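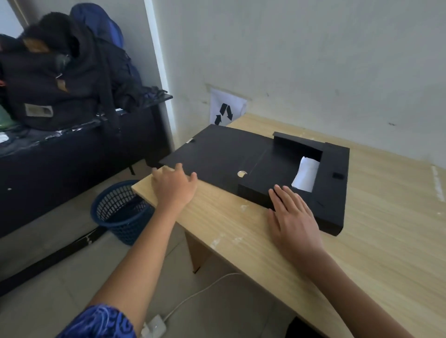
Samah Nasr wrote in to ask whether the Osadano head camera can be used for comparing grippers if the lab has no arm set up yet. It can. Most buyers start with bare-hand recordings and bring in the grippers later, using the same objects and the same desk.

Osadano Head Camera, comparison kit

The camera looks forward and down over both forearms. It is meant for two-handed work at desk height: holding a box by its rim with one hand while the other lies flat on top, lifting flaps, pulling out packing paper. Thin board is a good test object, as parallel jaws tend to crush it and suction cups lose it at the seams.

In the kit
Camera and head strap
Controller, Tandia type
Power adapter and cable
3 mounting plates (head, arm, tripod)

Specifications
Frame rate: 60 per second
Weight with strap: 755 g
Battery: 3000 mAh

The arm plate fits Govwood and Pylypenko wrists without an adapter. Other wrists need the drilled plate — ordered separately. Move the camera from head to arm with the controller switched off, then run the calibration again before the first grasp.

Tandia controllers with firmware from before May need an update to record both views together. Questions about older units go to Aisling Costello in support.

Page updated 2018-12-09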